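Capítulo 6
La mesa común: ordenar, limpiar y mantener superficies compartidas

Contenido del capítulo
6.1 La mesa como lugar de paso
6.2 Tres clases de objetos
6.3 El paño y sus usos
6.4 Orden de trabajo
6.5 Flores, cajas y cosas verticales
6.6 Mesas en altillos y galerías
6.7 Registro y turnos

Al terminar el capítulo, el estudiante podrá distinguir los objetos que pertenecen a una mesa de los que solamente están de paso, elegir un paño adecuado para la madera clara, explicar por qué se limpia siempre después de despejar y redactar una hoja de turno para una sala de uso compartido.

Términos que aparecen por primera vez: objeto residente, objeto de paso, objeto sin dueño, pasada seca, pasada húmeda, borde de trabajo, hoja de turno.

Introducción

En los capítulos anteriores hemos estudiado habitaciones que tienen un solo responsable: el dormitorio, el despacho individual, la cocina de una familia. En todas ellas existe una persona que sabe dónde va cada cosa, aunque no siempre la ponga en su lugar. La mesa común es un caso diferente. La usan muchas personas durante el mismo día, y cada una la conoce solamente durante el rato que pasa sentada en ella.

Quien escribe estas páginas trabajó seis años en el edificio Lorente, una antigua casa de comercio convertida en salas de estudio y de reunión. Había allí una mesa larga de madera en la planta superior, al lado de la barandilla, y por esta mesa pasaban estudiantes, profesores, vendedores de libros y, los viernes, un grupo que hacía encuadernación. Por la mañana la mesa estaba siempre vacía. A las cuatro de la tarde ya no se podía apoyar un cuaderno. Muchas de las reglas que siguen nacieron de aquella mesa, y algunas nacieron de errores míos que contaré en su momento.

6.1 La mesa como lugar de paso

Una mesa atrae objetos. Es plana, tiene la altura de la mano y se ve desde la puerta. Quien entra con un paquete lo deja sobre la mesa antes de quitarse el abrigo, y con frecuencia el paquete se queda allí cuando la persona se va. Esto no es un defecto de carácter. Sucede en las casas más ordenadas y también en los talleres profesionales.

Por esta razón conviene aceptar desde el principio que una mesa común nunca estará vacía durante las horas de uso. El objetivo del trabajo es que la mesa se pueda usar: que una persona nueva encuentre sitio libre para sus brazos, sus papeles y una taza, sin tener que mover las cosas de otro. En este manual llamamos borde de trabajo a la franja que queda más cerca de la silla y que debe permanecer libre. En las mesas de Lorente esta franja medía 30 centímetros, y con esta medida bastaba para un cuaderno abierto.

El centro de la mesa, en cambio, puede recibir objetos. Un centro ocupado con moderación ayuda al orden, ya que indica a los usuarios que el sitio está cuidado. Volveremos a esta idea en la sección 6.5, cuando hablemos de las flores.

6.2 Tres clases de objetos

Antes de tocar nada, la persona encargada mira la mesa desde cada lado y clasifica lo que hay en ella.

Los objetos residentes viven en la mesa. Son los que se limpian pero no se retiran: un jarrón, una lámpara fija, un soporte atornillado. Deben ser pocos y deben constar en la hoja de turno, para que la persona siguiente no los guarde por error.

Los objetos de paso tienen un dueño presente o cercano. Se les pide permiso a los dueños antes de moverlos, y si el dueño ha salido un momento, los objetos se desplazan juntos y en el mismo orden en que estaban. Este detalle parece pequeño, pero es el que más se agradece. Una persona que vuelve y encuentra sus papeles en la misma posición relativa no siente que alguien los ha revuelto.

Los objetos sin dueño son los que crean verdaderas dudas. Un cargador, un estuche, una caja de la cual nadie sabe nada. La costumbre más sencilla es esperar hasta el cierre y llevarlos después a un estante señalado, con la fecha escrita en un papel. Severyn Kovalchuk, que preparó las primeras normas de la sala Malby, añadía una línea que recomiendo copiar: si el objeto está cerrado, no se abre.

Observe el estudiante que la clase no depende del objeto sino de la situación. Una misma caja es residente si contiene los lápices de todos, de paso si la trajo alguien esta mañana y sin dueño si sigue allí el lunes.

6.3 El paño y sus usos

El paño es la herramienta principal de este capítulo, y también la que se trata con menos respeto. En muchas salas hay un solo paño para todo, guardado debajo de un fregadero, y con él se limpian la mesa, la cafetera y a veces el suelo.

Para una mesa de madera recomendamos un paño suave, de tejido cerrado y de color claro. El color claro tiene una ventaja práctica: muestra la suciedad. Cuando un paño azul pálido se vuelve gris en una parte, se dobla de otra manera y se sigue con una cara limpia. Con un paño oscuro se trabaja a ciegas y es fácil repartir por toda la mesa lo que se recogió en una esquina.

El paño se puede usar doblado o recogido en la mano. Doblado en cuatro ofrece varias caras y presiona de forma igual, por eso se prefiere para las superficies grandes. Recogido en un puño llega mejor a las esquinas, a la base de un jarrón y a las gotas recientes, pero deja zonas sin tocar. El principiante suele hacer toda la mesa con el paño arrugado y luego se sorprende de las marcas que aparecen con la luz de la tarde. Yo mismo lo hice así durante mi primer mes de mayo en Lorente, hasta que una compañera me enseñó la mesa desde el lado de la ventana.

La pasada seca se hace primero y retira el polvo y las migas. La pasada húmeda viene después, con el paño bien escurrido, siempre en la dirección de la veta. Sobre madera clara el exceso de agua deja un cerco que se ve durante semanas. Si cae una gota en el paño al apretarlo, todavía tiene demasiada agua.

6.4 Orden de trabajo

El orden es siempre el mismo: mirar, despejar, pasada seca, pasada húmeda, secar, reponer. Las personas con prisa juntan los pasos y limpian alrededor de las cosas. De esta manera se forman islas, es decir, zonas con la silueta de una caja o de un libro en las que el polvo no se ha movido.

En una mesa larga se trabaja por mitades. Se llevan los objetos de la mitad izquierda a la derecha, se limpia la parte libre, se deja secar y se devuelve todo. Después se hace lo mismo con la otra mitad. Si trabajan dos personas, una mueve los objetos y la otra lleva el paño - nunca las dos cosas a la vez en el mismo lado, porque se estorban los codos y acaban hablando de otra cosa.

6.5 Flores, cajas y cosas verticales

Un jarrón con flores es el objeto residente más frecuente y el que pide más cuidado. Debe estar lejos del borde de trabajo y a una distancia prudente de los papeles. Las flores blancas con hojas verdes van bien en casi cualquier sala y en un jarrón blanco no compiten con nada, pero sus pétalos caídos se ponen marrones y manchan. Se recogen con los dedos, uno por uno, antes de la pasada seca.
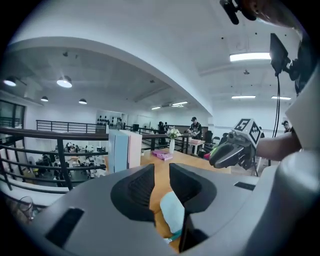
Las cajas planas invitan a poner otras cosas encima. Al segundo día ya sostienen un cuaderno, al tercero una taza. Si una caja ha de quedarse en la mesa, se coloca paralela al borde y se levanta en cada limpieza, aunque parezca que debajo no puede haber nada.

Las cosas verticales, como tableros, carpetas y libros apoyados unos en otros, ocupan poca superficie y por esto gustan mucho. Tienen dos inconvenientes. Resbalan cuando se retira el primero de la fila, y suelen terminar en el extremo de la mesa, donde alguien las roza al pasar. Un sujetalibros pesado resuelve el primer problema. Para el segundo basta con acercarlas al centro al final de cada turno.

6.6 Mesas en altillos y galerías

Cuando la mesa está en una planta superior abierta, con barandilla y con gente sentada abajo, se aplica una regla adicional: ningún objeto suelto entre la mesa y la barandilla. Un lápiz que rueda es una molestia en una sala cerrada y un peligro en una galería. Tampoco se sacude nunca el paño hacia el vacío. Se dobla con la suciedad hacia dentro y se lleva a lavar.

La luz de estos espacios suele ser buena, sobre todo con paredes y techos blancos, y muestra cada huella sobre la madera. Conviene revisar la mesa agachándose hasta que los ojos queden casi a la altura del tablero.

6.7 Registro y turnos

La hoja de turno tiene cuatro columnas: hora, persona, objetos residentes comprobados y observaciones. En la sala Malby se usaba un cuaderno de la papelería Jirora, atado con un cordel a la pata de la mesa. Las observaciones deben ser breves y concretas. «Agua del jarrón cambiada» es útil. «Todo bien» no dice nada a la persona que viene después.

Trabajo previo a la sección de ejercicios

Elija una mesa compartida de su centro y obsérvela dos veces en el mismo día, una por la mañana y otra antes del cierre. Anote qué objetos considera residentes y hable con dos usuarios habituales para comprobar si están de acuerdo. Guarde sus notas, las necesitará en el capítulo 7 para dibujar el plano de la sala.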